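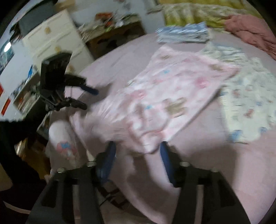 Which finger pads does the Galby comparison set cover?

Two are covered: the Faruseck pad, a soft moulded pad with a ribbed face, and the Marino pad, a firmer flat pad of the same width. Both were fitted to the same hand-held gripper body and used on the same household fabrics.

Galby Gripper Comparison: Data Card

12 shares 3 comments

Summary

Galby is a collection of 300 hand-held gripper demonstrations recorded to compare finger pads on light household textiles. Each demonstration consists of wrist-camera video, finger opening width and a short operator note. Recording took place in furnished bedrooms and laundries, and ordinary household clutter was left in position.

Tasks

Operators completed 3 tasks: spreading a garment on a bed, folding it once lengthwise, and placing it on a stack. A demonstration ends when the operator releases the fabric or after 75 seconds, whichever comes first. Demonstrations that reached the time limit are retained and labelled "timeout".

Controller

Finger width was logged through the Jiria controller, firmware branch "november". Earlier branches record width in raw counts and should not be merged with this set. The conversion script is held in tools/width and must be run before any force estimate is calculated.

Known limitations

Motion blur is common during spreading, particularly near the fingertips. Pad colour is not a reliable indicator of pad type and should not be used as a label; refer to the pad field in the metadata. In 71 demonstrations the operator regrasped the fabric at least once, and these carry the "regrasp" flag. Left-handed operators are under-represented.

Recommended use

The set is suitable for analysing grasp behaviour on thin fabrics and for pre-training visual policies. It has not been assessed for heavy items such as doonas or bath towels. Users reporting results should state the pad, the task and whether flagged demonstrations were included.

Contact

Corrections to labels or metadata should be directed to the dataset maintainer, Wiremu Henare, quoting the demonstration number.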